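Credit notes, done properly: a talk with Osvaldo Portela

Osvaldo Portela has been writing invoicing software for 18 years, and he still gets excited about credit notes. I caught him on a Tuesday afternoon, between two support calls, and asked him to walk me through the part of accounting software that most people only meet when something has gone wrong.

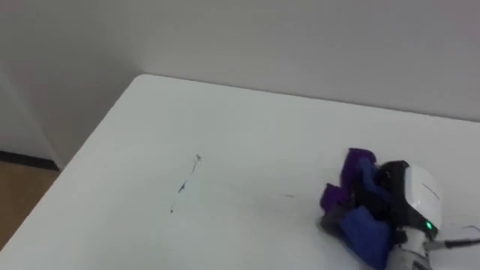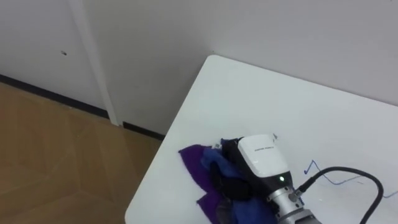
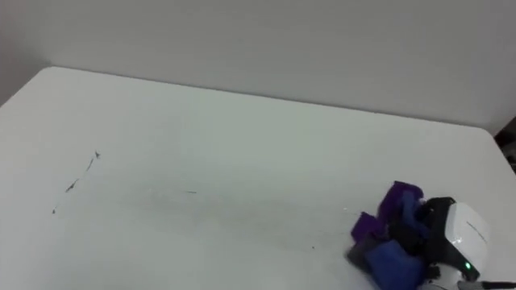

Portela leads the receivables module at Grullico, the small company behind the bookkeeping package Keka. The new release came out in March, and its biggest change is the way it handles corrections to an invoice that has already been sent.

"People want to open the old invoice and change the number," he says. "I understand it completely! You typed 100 units, you shipped 20 fewer, so you want to go back and type 80. But the customer has already booked your invoice on their side. If you edit yours, the two sets of books stop matching and you both lose an afternoon."

Keka now locks an invoice the moment it is sent. A correction starts from the invoice itself: you pick the lines you want to credit, type in the quantity, and the program drafts the note with the same prices, the same tax codes and a reference to the original number. I tried it during our call and had a partial credit ready before he'd finished explaining the menu.

What I liked most was the tax part. In the old version, if a rate had changed between the invoice and the credit, you had to remember to switch it back by hand. The new one copies the rate from the original line. "That was a customer request," Portela says. "Söderlund, a furniture wholesaler, sent us a spreadsheet with every credit they'd had to fix after a rate change. It was a beautiful spreadsheet. I printed it."

I asked what happens to the money. Say the customer has already paid in full and then gets a credit. Portela lit up again (he really does love this stuff). The program leaves the credit open on the customer's account, and from there you have 3 choices. You can refund it, apply it to the next invoice, or let it sit until the customer tells you what they want.

"Letting it sit is fine, and lots of businesses do it," he says. "Just don't let it vanish. We put open credits on the same aging report as open invoices, with a minus sign, so whoever does the collections sees them before calling anybody about an overdue bill."

That one made me laugh, having once received a stern reminder from a supplier who owed me money at the time.

Not everything made it into the release. Rounding on credits in a foreign currency still gives the occasional one-cent difference, which has to be written off by hand. The import from Murnel, the inventory system a lot of Keka users run alongside it, brings over returned goods but doesn't create the credit note yet. Portela would like both fixed by the next version and won't promise either.

And for somebody just starting out with all this? "Write the reason on the note," he says. "There's a field for it. 'Two boxes damaged,' 'wrong price list,' whatever it was. You'll know today. In a year you'll be looking at a negative number with no idea where it came from, and your accountant will be on the phone."

The reason field is optional in Keka, by the way. He'd wanted to make it mandatory and got outvoted.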